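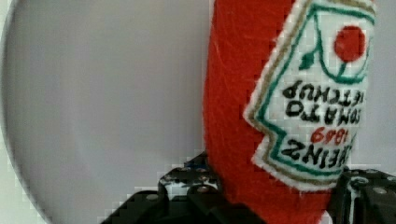 Part 4: Setting up the pretend pantry

Plush food is the part of the Plarken play kitchen I get the most email about, so I gave it its own section of this guide. By now you should have the shelf unit standing, the doors hung and the little sink dropped into its hole (if the sink still rocks, go back to Part 3 and do the side screws again). The soft groceries come last, and they're the fun bit! Mine is a mix of the Stendeo starter set, a few things from the thrift store and a few one-off pieces, like the red tomato ketchup bottle with the fuzzy felt-like fabric and the white stitched label, which is my favorite thing in the whole kitchen. The label has a tomato on it with a little green stem and leaf, and it's the kind of detail you'll want to take care of when you get to the cleaning steps further down.

What you need

The pantry shelf from box two
The two shallow bins and the one deep bin
The bag of stick-on dots
A lint roller or a strip of packing tape
A soft toothbrush, one you won't miss
A pair of small sharp scissors
Your plush food, all of it, in a pile on the floor

Sorting and shelving

1. Tip everything out and go through it piece by piece. Squeeze each one. You're feeling for anything hard or crunchy in the stuffing, and for seams that give when you pull on them a little. Put the suspicious ones aside for mending.

2. Snip off the store tags. Cut the plastic loop close to the fabric and then pull the stub out from the other side. I used to yank them, and I put a hole in a perfectly good baguette that way.

CAUTION: Those plastic loops go straight in the trash, not on the rug. Count on a toddler finding any you drop.

3. Sort into tall things and lumpy things. Tall means bottles, milk cartons, celery, that sort of shape. Lumpy is everything else. Don't sort by food group. I tried, I made picture cards and everything, and it lasted until lunch.

4. Put the tall things in the deep bin. Soft bottles flop over on an open shelf, and when one goes the rest follow, but packed snugly in the deep bin they hold each other up.

NOTE: If you've only got two or three tall pieces, roll up a dish towel and wedge it in behind them. It works until the next birthday fills the gap.

5. Lumpy things go in the shallow bins, big ones underneath.

6. Slide the bins onto the shelf. The deep one goes on the bottom, and its lip should catch on the wooden rail at the front. Pull on it gently to check. If it comes straight out, the rail is on backwards (yes, I did this, and yes, I had to take the back panel off to fix it).

7. Stick one dot on each bin and a matching one on the shelf where that bin lives. My kids put things back by color long before they could read a word.

Condiments

I keep these in their own spot, on the narrow ledge over the stove, because they get used with every single meal. It doesn't matter that everything is imaginary: soup, pancakes, birthday cake, all of it gets ketchup. The ledge takes three bottles comfortably. If yours is the older Plarken with no ledge, the Ruangrit clip-on tray fits the side panel. Clip it below the window, not above, or little arms can't reach.

8. Stand your bottles on the ledge with the labels facing out. If you have a bottle that won't stand, push the stuffing down toward the base with your thumbs, working around and around, and then give the bottom a firm pat to flatten it.

9. Still tipping? Put a dot of hook-and-loop tape on the ledge and the other half on the base of the bottle. Scratchy side on the ledge, please, or it'll grab every sweater that goes past.

Cleaning the fuzzy ones

Check the care tag first, every time. If there isn't one, I treat the piece as spot-clean only.

10. Roll off the lint. Bright red fabric shows every white fiber in the house, so this is most of the job.

11. For a sticky patch, put one drop of dish soap in a cup of cool water, dip the toothbrush, shake it nearly dry and brush in one direction. Go easy near embroidery.

12. Blot with a towel and leave it somewhere airy overnight. Don't put it on the radiator.

13. If there are stray threads around the edge of a sewn-on label, trim them. Never pull! One tug can unpick a good inch of border, and matching that thread color at the craft store is a miserable way to spend a Saturday morning.

CAUTION: I don't machine wash red and white pieces at all. I can't promise what the dye will do and neither can you.

Mending

For an open seam, poke the stuffing back in with the blunt end of a pencil and close it up with small ladder stitches in doubled thread. Knot it twice and bury the tail. Buttons, beads and googly eyes I take off completely and replace with a few stitches, whatever the age of the kid.

If something doesn't fit

The bin sizes changed slightly with the newer kit from the Gikthorpe store. If your deep bin is too wide for the bottom opening, you've got the new bin with the old shelf, and you can turn it sideways and skip the rail. It looks a bit odd and works fine.

Part 5 covers the oven door and the clicky knobs. You'll need the short screwdriver for that one.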